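3.2 Collecting the demonstrations

All demonstrations were collected in one room at the Riladell lab over the course of October. The two-armed robot was driven by an operator standing nearby, and each run of the task was saved as one episode. An episode starts when the operator gives a spoken "go" and ends when both hands are back in their rest pose. We kept the task short on purpose. Most operators got tired after an hour, and long episodes are harder to cut cleanly.

We recorded 3813 episodes in total. Each one holds joint angles for both arms and all fingers, the commands sent to the motors, and video from a head camera and a wrist camera. The streams are saved with their own clocks and lined up afterward with the Madach logging tool. Where a stream had a gap longer than 300 ms, we dropped the whole episode and did not try to fill it in.

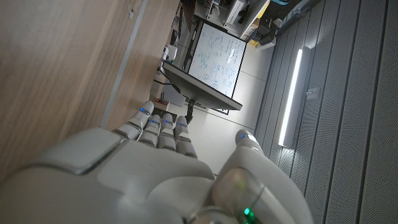 The wrist stream was the hardest to work with. When the forearm rolls, the view rolls with it, so walls and furniture can end up on their side for much of an episode. We tried turning the images upright using the wrist angle before training. This made the early layers easier to read but did not help the policy, and the results in Section 5 all use the wrist images as recorded. We did crop them, and we lowered the exposure to keep the ceiling lights from washing out the fingertips during large rolls.

Five operators took part. Four of them had never driven the robot before. Each new operator did 42 practice runs that were saved but left out of the training set. Ruaridh McIver reviewed the practice runs and decided when an operator could start on the real task. Operators were told to move at a pace that felt comfortable and to finish an episode even if they made a mistake. Failed episodes were labeled and kept in a separate split, which we call Fellell.
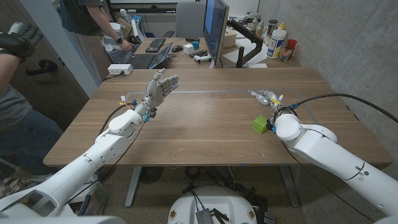 Figure 4. Collection setup, head view. Both arms reach over the table from the near side.

Start positions were varied by hand between episodes. The operator's helper moved the object to a new spot and turned it by some amount, with no fixed grid. The pale gray tape on the tabletop marks the work area, and a start was allowed only if the object could be reached from there without moving the base. The lime-green block in Figure 4 is beside the right hand, and starts on that side were favored at first by every operator. We noticed this after the first week and asked for more starts on the left. The final set is still uneven, and we report success for each side separately.

People were free to walk and work in the room during collection. We did not blur or mask them in the training images. The Arboleda baseline was trained on the same images with the same crop, so any effect of a busy background applies to both methods.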